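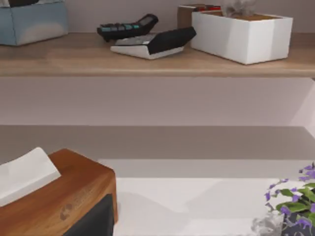

1/ Robot club update, sim team edition

Right, week five and we finally have a shelf! Two calculators, one half on top of the other, and a white planter further along. Faizal Teoh built the layout in a single evening and I'm very jealous (my last one took me a fortnight and the table fell through the floor).

2/ The task for Stinholm, our pretend arm: pick the black calculator off the shelf and put it on the white table underneath. Easy until you remember the white one is overlapping it. Our first planner grabbed both and flung them at the wall, over and over.

3/ We ran 500 tries overnight on Marit Nordin's old desktop. 162 good ones! Last month it was 89, so there was a lot of shouting in the group chat.

4/ Most of the misses are the gripper coming in too flat and shoving the calculators towards the planter. Ffion thinks we should nudge the white one aside first, then go for the black one. I want to tilt the wrist more. We're trying both.

5/ Still on my list: the tissue box on the table. It's right down in the corner and the arm keeps clipping it on the way back, so I need to sort the return path before Sunday.

6/ If anyone's done overlapping objects before, please shout. We'll be in the lab from four with biscuits!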